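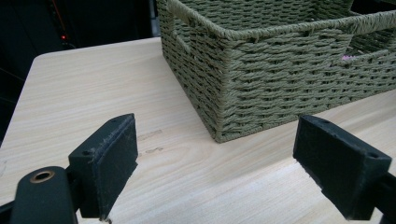 Kyung-hwa Ok
Workshop technician and occasional day-tripper

I'd booked the Friday slot at the Isness open day back in November, and I very nearly missed it thanks to the 700 bus! Teresa Kozłowski met our group at the door and took us straight through to the handling lab, where they work on getting grippers to cope with ordinary household stuff.

We got to have a go with a hand-held one, two black fingers with blocky pads, and my target was a green woven basket on the table. I went for the thick braided rim, then one of the handle holes (I still can't decide which is the better grab). It's fiddlier than you'd think, and I kept wanting to twist my wrist like I do at home.

Gyu-bin Tak talked us through how they choose their objects and was very patient with my questions, including a long one about bushings, sorry Gyu-bin. Tea was upstairs afterwards. I'd have happily stayed for the second session, but all 18 places had gone.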